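Udik, 18 September 2022

**Shared workshop opens its home robot build to new members**

The Kekana workshop in Udik is taking on new members for Drikivex, a two-armed robot its members are building to open doors and carry small things from room to room.

The build has so far taken 165 evenings. Parts have cost 3000 pounds, paid for out of workshop subscriptions. The control software, Skurnix, was written by members and is tried out in a simulated house before anything is run on the real machine. The simulated house has corridors, panelled wooden doors with lever handles, and furniture in the rooms beyond.

Most of the present work is on doors — reaching the handle, pressing it down and backing away without catching the frame. The arms carry different grippers so that members can compare them on the same job.

New members need no experience of robots. Soldering, joinery and basic programming are all useful, and tools are provided. The workshop plans to show the robot at its open evening in December. Entry is free and places can be booked at the workshop desk.
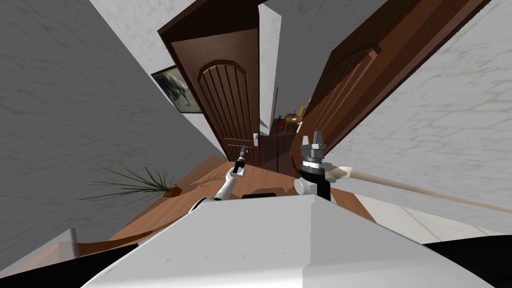
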